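8 min read

3. Income sources of regional film and stage actors

3.1 Sample

We built the sample from the cast lists of films and plays produced in Gremadley and Fandau. Every actor with at least one speaking part was entered once, giving 1262 names. Actors who worked in both cities were assigned to the one where they had the larger number of parts. Extras and dancers without lines were left out, as were people who appeared only as themselves.

For each actor we recorded the year of the first screen role, the languages worked in, and whether the person had stage work before the first film. Where the cast list and the published biography disagreed on the year of a debut, we used the cast list. Biographies often count a film from the year it was shot, while the cast lists go by release.

3.2 Coding of income

Few actors in the sample had made their earnings public, and we did not try to estimate them. The net worth figures that circulate on celebrity pages were read but not used. Most give no source, and many repeat one another word for word. We coded the type of paid work instead, under three headings: screen acting, stage acting, and other work. The last heading covers advertising, dubbing, teaching and paid appearances. An actor could be coded under all three. 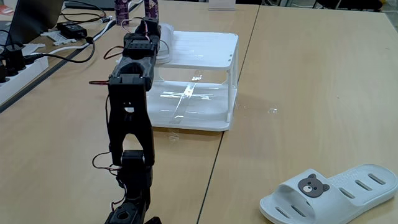
Figure 2. Robot arm with gripper at a light wooden tabletop.

Two coders worked through the list separately. Where they differed, the entry was discussed and a single code agreed on. Most of the differences concerned dubbing, which one coder had at first placed under screen acting. We moved all dubbing to other work, following the practice of the Halim survey of stage companies.

3.3 Actors working in more than one language

Actors who moved between language industries were harder to code. A film shot in one language and released in a second with the same cast was counted as one job. If scenes were shot again for the second version, we counted two. The Konberg archive lists both versions under a single title, so its entries had to be checked against the credits of each release.

Stage work raised a different problem. A play may run for a season with breaks, and a part may pass from one actor to another during the run. We counted a part for every actor named in a printed program. Understudies were included only when a program showed that they had gone on. Touring productions were counted once, under the city where they opened.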